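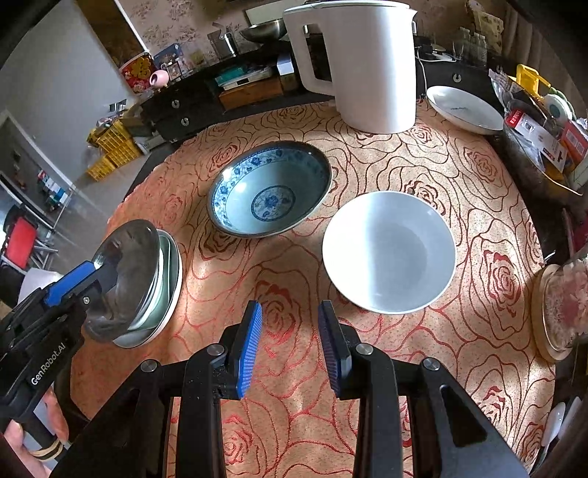
The table-clearing task for the student team is now settled, and I would like everyone to practice the same version before Friday. We use the hand-held grippers, one per person, and the dishes are ordinary ones from home. The steel bowl up against the plates is the hard grasp, because the tilt leaves little room for the finger on the far side. The blue-and-white bowl and the plain white one are both in open space and can be taken from any direction. Leave the kettle where it is - it is not part of the task.

Each run is limited to 300 seconds. Please do 5 runs per pair and send the log to Liudmyla.

On Friday Lukian Chornovol wrote:
> Do we lose points if a bowl touches
> another dish on the way up? The Omura
> rules only mention drops. Also, is room
> 412 still ours in December?

Touching is allowed, dropping is not. Room 412 is ours until the end of December.

Valentyna Lysenko
Jokport Student Robotics Club

Previous message | Next message | Thread | Author | List home

Comments

Uliana M.: Can we swap hands between runs?

Valentyna L.: Yes, but write it in the log.

Vitalii H.: Our pair can only do Tuesday evening.

Recent on this list
- Omura entry form, second version
- Spare finger pads, who has them
- Minutes from the Elberg visit
- Pavliuk workshop: seats left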